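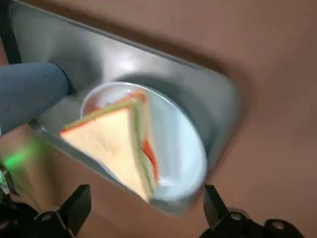

Photo: Plelo

Studies / Dental / Take Part / Dry Mouth and Night Snacking

Volunteers wanted: dry mouth study, Dornthorpe

Do you wake up with a dry mouth? Keep a glass of water by the bed? We'd like to hear from you. Atcombe Dental is looking for 86 adults for a study on dry mouth, late eating and tooth decay. Starts in June, places going already so don't sit on it.

Who can join

Adults 18 and over, living in or near Dornthorpe. At least ten of your own teeth. Dry mouth most nights for three months or more. Smokers ok. Partial dentures ok, full dentures sorry no. Not if you've had radiation treatment to the head or neck, and not if you're in braces right now. If you take pills that dry you out (allergy, blood pressure, some others) we especially want you, just bring the list.

We wrote to everyone on our own recall list first, 2,511 people, and got a decent response but mostly from over 60s. So if you're younger please do get in touch. You do not need to be a patient here.

What you do

Two visits to the clinic, eight weeks apart. Each one takes an hour and a half, maybe less. Spit sample, a normal checkup, a few photos of your teeth, a short set of questions about sleep. No needles. No drilling. Please don't brush, eat or chew gum for 2 hours before you come in, plain water is fine up to the door. 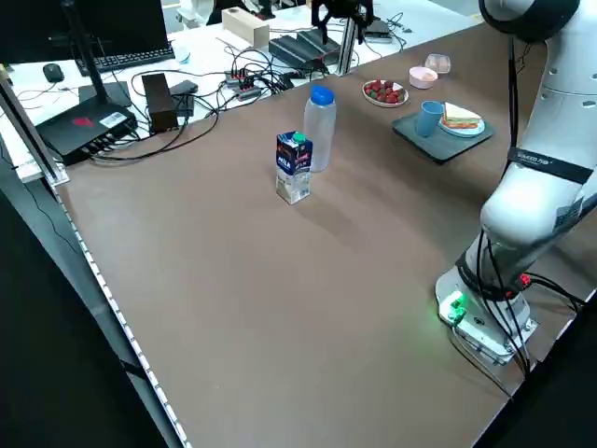
Between visits there's a food and drink diary. Paper or phone, your choice. Write down anything after 6 pm, with the time, even if it's two crackers. Drinks are what people forget. Milk is a drink for our purposes, so if a carton like the one on the table comes out of the fridge at midnight it goes in the diary, same as soda or juice. Plain water goes on its own line. Rough amounts will do, half a cup, a mugful. We don't grade you on it and noone is going to tell you off for ice cream.

Half the group also gets a mouth gel to use at bedtime. The other half gets a gel that looks and tastes the same with the main ingredient left out. We won't know which you have until the end and neither will you. Everybody who finishes can have the real one afterward if they want it.

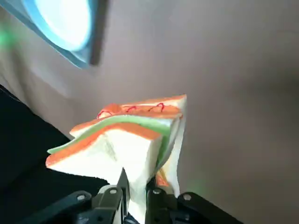 What you get

Free checkup and cleaning at the second visit. A copy of your results, sent to your own dentist if you say so. Parking paid. Bus fare paid, keep the ticket. There's no other payment, sorry.

Your information

Names are kept seperate from samples. Dr. Ağca's team does the lab side and only sees a number. You can drop out any time, just say, no reason needed and it won't affect your care here.

How to sign up

Call the Atcombe front desk and ask for Jocelyn Bautista, or leave your name and a daytime number at reception. She'll call back, ask a few quick questions and book the first visit. Evenings available but limited. If you need an interpreter or step-free access say so on the call and it'll be set up.

Posted 23 May 2022. Sign up stays open until all places are filled.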